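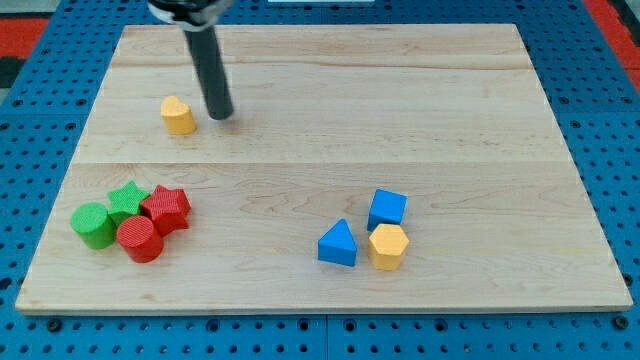
カテゴリ:日々のこと/木のおもちゃ

朝からずっと積み木の片づけをしていた。片づけというか、半分は遊んでいたんだけど。

赤と緑の円柱、赤と緑の星、それから黄色いハート。並べてみるとやっぱりハートだけ雰囲気が違う。赤と緑をぎゅっと寄せておくと、どうしても十二月っぽくなってしまうんだよね。まだコートも出していないのに、頭の中ではもうクリスマスの曲が流れていた(しかもサビしか知らないやつ)。ハートは仲間に入れず、少し離して置くほうが好き。黄色がちゃんと黄色に見える気がする。

午後、シャーリーさんに電話したら「星は積めないから嫌い」と言われた。Shirley Leclercと立派なフルネームで年賀状をくれる人なのに、積み木の話になると急に子どもみたいになる。でも星だって寝かせれば積めるよ、と言ったら、それは積んだんじゃなくて重ねただけ、だそうです。違いがわからない。二十分くらいその話をして、肝心の用事を忘れて切ってしまった。かけ直すのも恥ずかしいので明日にする。

下に敷く板のことも書いておこう。明るい色の木の板は、やっぱりいい。木目が見えて、小さな節がところどころにあって、その上に色のはっきりしたものを置くとそれだけでうれしくなる。前にLellskaという雑貨屋さんで白いトレイを見て、ずいぶん迷ってやめたことがあったけど、買わなくて正解だった。白だと黄色が負けると思う。値段は3,606円。端数の6円がいまだに気になっている。

夕方は箱探し。押し入れからBoltusの空き箱が出てきて、蓋に「60」と鉛筆で書いてある。自分の字なのに何の数字かまるで思い出せない。長さかな、と思って測ったら59センチだった。惜しい! 一センチはどこへ行ったんだろう。測り方が悪いのかもしれないけど、もう一回測る気力はなかった。積み木を入れるには大きすぎるので、これは毛糸用にする。

結局、積み木は布の袋に入れることにした。ヘンドリックさんが前に「木のものは箱より袋だよ、角が丸くなってかわいがられた顔になる」と言っていたのを思い出したから。あの人の言うことは半分くらいしか信じていないけど、これはちょっと好き。袋は古いカーテンの余りで縫った。口のところの紐が短すぎて、結ぶとすぐほどける。次は長めに切ること。幅ももう少しあっていい。

表面がざらっとした積み木は、指でなでていると落ち着く。つるつるのも悪くないけど、私は断然ざらざら派。お茶を飲みながら赤い星をずっと触っていて、気づいたらお湯を沸かし直すはめになっていた。

夜ごはんは昨日のシチューの残り。人参を型抜きで星にしようかと思ったけど、残りものにそこまでするのもなあ、とやめた。そのかわりチーズをのせて焼いた。だいたい100グラムくらい使ったと思う。多い。おいしかったけど、多い。

明日はシャーリーさんに電話。用事は、貸してもらう本のこと。忘れないように冷蔵庫に貼った。あと紐を買う。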